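The Bottle Lesson

When the Plurnberg company bought the cleaning business, they did not dismiss anyone. They wrote this in the first letter and again in the second, and Elisa Marino kept both letters in the drawer with her gas bills.

For eleven years she had cleaned the classrooms of the institute in Cidau. She knew which windows stuck and which teachers left cups. She worked in the evening, alone, with a radio. Now she had a new title, demonstrator, and she worked in daylight, and the radio was not permitted because the tool recorded sound.

The tool had two fingers with pink pads and a handle that you squeezed. You held it in front of you and did your ordinary work with it, slowly. You picked up the cup. You folded the cloth. Each thing you did was one demonstration, and the company wanted 260 of them from each person before the end of the shift.

"Do it as you would do it at home," said Ouali, the supervisor, on the first morning. He was a young man and he was polite to everybody.

"At home I use my hand," said Elisa.

He wrote this down. She did not know why.

In November her wrist began to hurt. She told Ouali and he gave her an elastic bandage and moved her to the light objects, which meant sponges and cloths. After two weeks the pain was smaller and he moved her back. The man who worked in the next classroom, an old window cleaner from Wumarholm, said that the wrist was the best part of the job, because the machines would never have it. He said such things often. In the new year he did not come, and his tool was hanging on the hook with a new name on the tape.

Elisa was good at the work. This surprised her. She had thought that nobody could be good at picking up a bottle, but some of the young ones hurried, and their bottles fell. Hers stood. There was a list on the wall of the break room with accepted demonstrations, and one evening her name had 2127 beside it, the highest number on the page. She looked at it while she ate her bread. She was proud, and then she was a little ashamed, and then she went to wash her cup.

One afternoon they were shown what the machines had learned. Everybody stood along the corridor, around 70 people, and a gray arm on wheels rolled up to a table and stopped. It lowered itself to a bottle. Just before it closed, it waited. It was a very short wait, and it turned a few degrees to the left, and only then it took hold.

"Why does it do that?" somebody asked.

"We are not sure," said Ouali. "It is in the data."

Elisa put her right hand into the pocket of her apron. She had always done this with a bottle - the small stop, the small turn. Her mother did it also, with jars, to see that the lid was closed before she lifted. Elisa had never told anybody about it. She had not known it was a thing that could be told.

The arm set the bottle down and took it again. Stop, turn, take. People clapped a little.

Afterward Ouali walked with her to the stairs. He said that the contract was for 179 days and there was talk of a second one, in kitchens. He asked if she would like kitchens.

"Will they have it too, the kitchen ones?" she asked. "The stop?"

"We could remove it," he said. "It costs some time."

She thought about this for one whole floor.

"Leave it," she said. "The lid may be open."

The next morning she set the bottle on its coaster, put the mug beside it, and squeezed the handle once to feel if the wrist was well. Then she began. 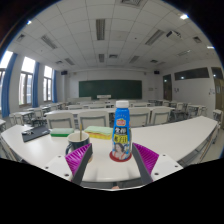
The bottle on its red coaster, between the two fingers of the tool.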